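30 August 2020, studio notebook, Flerkdale

Second day back in the big room and I still can't get the reading piece to sit right. Jayanthi came by after lunch and we went through the whole script out loud, her taking the left-hand column and me the right, and it ran 20 minutes. It ran 11 in July! I swear we haven't added that much. I think we've both gotten slower, and she's started leaving these long gaps before the lines about the ferry (I like the gaps, but they do eat up the time).

Things to sort out before Pudham:

The booklet. Paraschiva wants it stapled, I want it folded and loose so people can shuffle the pages and read it in the wrong order. We argued about it by email for most of the week and she's probably right that half of them will end up on the floor. Made 2 dummies anyway, one of each. The loose one is nicer in the hand. The stapled one looks like a takeout menu, which I sort of enjoy too.

Paper. The cream stock from Teixeira takes the blue ink badly, it goes a bit green and furry at the edges. Tried it again this morning with less ink on the roller and it's better but then the small type drops out. Ask them if they still do the smoother white. Don't order anything until Paraschiva has seen a sheet in daylight.

Chairs. I'd like four, in two pairs, back to back, so the readers can't see each other. Jayanthi hates this. She says she needs to see my face to know when I'm about to stop. Fair enough, but the whole piece came out of phone calls, and on the phone you just have to guess. We tried it back to back once today and she came in over me on page 4, twice, and those were the best bits of the afternoon. Didn't tell her that yet. (Jayanthi, if you're reading this, now you know.)

Title is still open. "Kekelthorpe, Speaking" is my favorite this week. Paraschiva thinks it sounds like a butler.

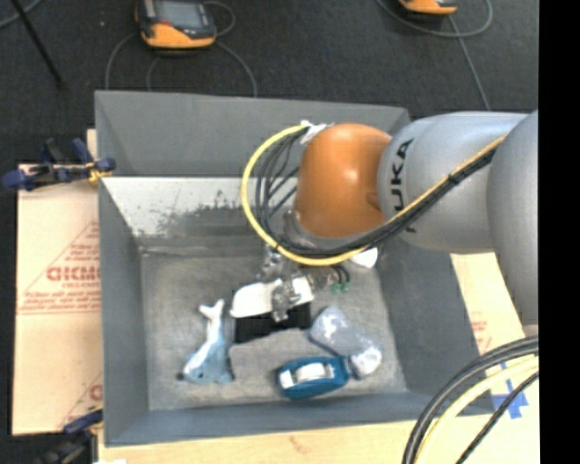 KUKA arm, down in the gray bin.

Recorded the second half on the old tape machine and then again on my phone. The tape has a hum in it that I'd keep. Phone version is clean and kind of dead. Might play the tape under the live reading, very low, so there are two Jayanthis at once. Need a longer speaker cable for that, mine stops well short of the back wall.

Tomorrow: cut the ferry section by half, print page 4 again, call Pudham about when we can get in to set up.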